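3.2 The sorting table

I should say a bit more about the table itself, as most of the questions we got after the February pilot were about the furniture and hardly any were about the statistics. Fair enough! I spent more hours on the table than on the statistics, and I have opinions about it.

The station is built around a belt with a long white work surface on either side. Items ride along the belt and end up in trays, and the whole of our study comes down to where those trays are and how easy they are to reach. In the first version (we called it Prislow, after the street the old workshop was on) the belt was a pale gray one, and our light cups more or less vanished on it. People squinted. A dark green belt fixed that in an afternoon, and I'd tell anybody setting up a small sorting line to think about belt color before they think about anything expensive.

Green has its own trouble, though. It's smooth, it scuffs, and it throws the ceiling lights straight back at you. We tried wiping it down with three different cleaners and the scuffs stayed exactly where they were, so I stopped worrying about them and started treating them as landmarks – handy ones, too, when you want to describe a spot on the belt over the phone. The reflections are harder to live with. A pale cup sitting next to a bright streak is harder to pick out than the same cup on plain green, and I'll come back to that in Section 4. 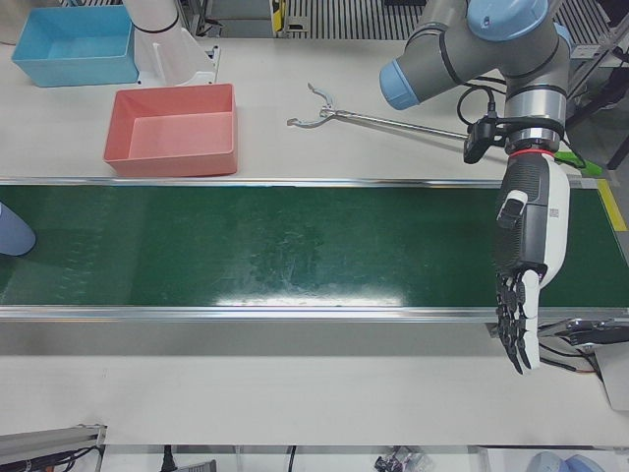
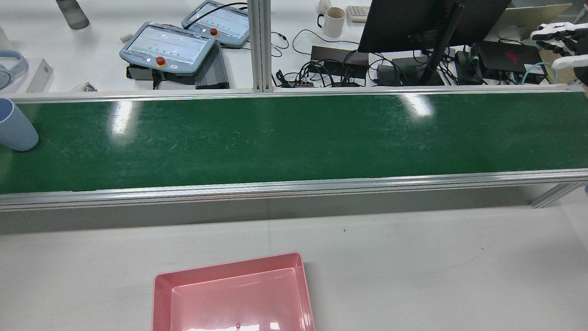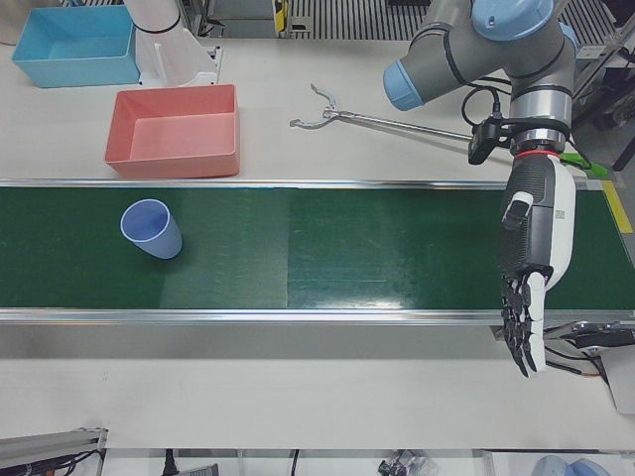 Figure 7. The green belt and its metal rails. Top: the belt with no item on its central part. Middle: a light blue cup at the far left, with a pink tray on the near work surface. Bottom: a light blue cup upright on the left portion of the belt, with a blue bin and a pink bin on the table beyond it.

Tray color was the next argument. We settled on blue and pink after going through nearly 40 swatches in the Plamico catalog, which is a silly number of swatches for two plastic trays. I wanted colors that people could name right away without stopping to think, and that stayed apart from each other under cheap ceiling lights. Red and orange failed on the second count. Green was out for the obvious reason. What we did not plan for was that people would expect a blue cup to go in the blue tray, whatever the written rule said. In the Lisimeck layout, where the rule went by size and ignored color, this was the most common mistake by a long way, and I think it tells you something about how strong a color match is as a label. If your bins have colors, those colors are instructions, whether you meant them or not.

Then there's height. A tray with a tall wall makes people lift the item up and over, and they get tired of that sooner than you'd guess. Sloped inner walls helped a lot. Cups slid down to the flat part and stayed out of the way of the next one, so we didn't need to stop and rearrange things halfway through a round. We ran 20 rounds with each layout and logged 2561 placements altogether. The split between layouts is in Table 2.

One more thing on the rails. I had them down as trim, just something to finish off the edge of the belt, but in the Okoro layout people began using the near rail as a resting place for the heel of the hand while they waited for the next item. It made the reach shorter and, I suspect, the placements neater (we didn't measure neatness, sorry). After that we filed down the end corners and left the rail clear of tape and labels.

The cups were washed between rounds and checked for cracks, and any with a chipped rim were swapped out. The order in which they went onto the belt was drawn fresh for every round.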